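Bravex open metal bin, gray: my review after one winter

I bought two of these bins in September, for the small blocks which we use at the sorting table. One costs 38 dollars. Before, I had plastic boxes from Tristetti, and they were cracking at the corners every few months, so I wanted something that does not crack.

First the good points. The bin is open on top and the walls are straight, so blocks do not hide under a lip. The weight is enough that it stays in its place when somebody pushes it. Red and dark green are both easy to see against the gray floor, also in the evening when the light is weak. I wash it with warm water and a cloth.

Now the less good. The surface takes marks very quickly. I do not mind how it looks, but if you want a bin that stays pretty, please buy another one. The two round holes in the floor are fine for blocks and bad for screws, I lost several.

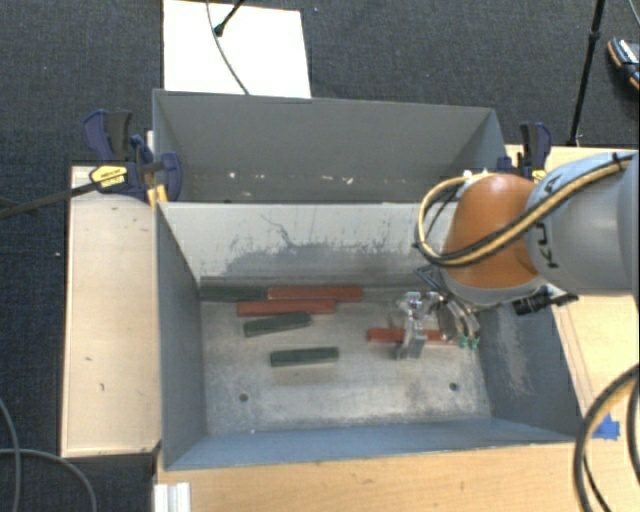 Despina Kelmendi wrote to me that she has the same model and the scratches bothered her so much that she put a rubber mat inside. After this the blocks made less noise, but the mat moved all the time and she took it out again. She would prefer that Bravex sells a fitted one.

I agree with her about the noise. A block dropped from the height of the hand is loud, and in a small room this becomes tiring by the afternoon. The Nygård bin is quieter, but it is not so deep and it costs more.

I give four stars from five. I will order a third one when the price goes down a little.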